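Home | News | Food & Drink | Courts | Contact

Food & Drink

Brewer Told To Take 'Sleep Beer' Off The Shelves

May 11, 2025

A small brewery in Stedotden must stop selling a beer which it advertised as a help against bad sleep, the town's food office has decided.

The beer, called Willar, was sold in 17 shops since October. On the label it was written that two glasses in the evening give "a deep and natural night". Inspectors found no proof for this, and they also found a herbal extract which was missing from the list of ingredients.

"A beer is a beer — it cannot be sold like a medicine," said Mekdes Moges, who led the inspection.

The owner of the brewery, Dirk Kramer, said that the extract was left out by a printing mistake. He has 60 days to change the label or to appeal. Nearly 2,000 bottles are now kept in a locked store.

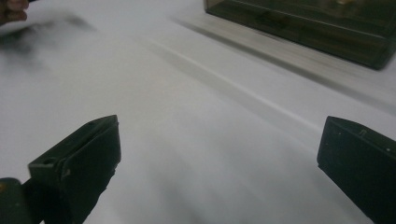
A white tabletop.

Customers who still have the beer at home can bring it back to the shop and receive their money. The office said it has no report of any person who became ill.

Tags: beer, labels, food safety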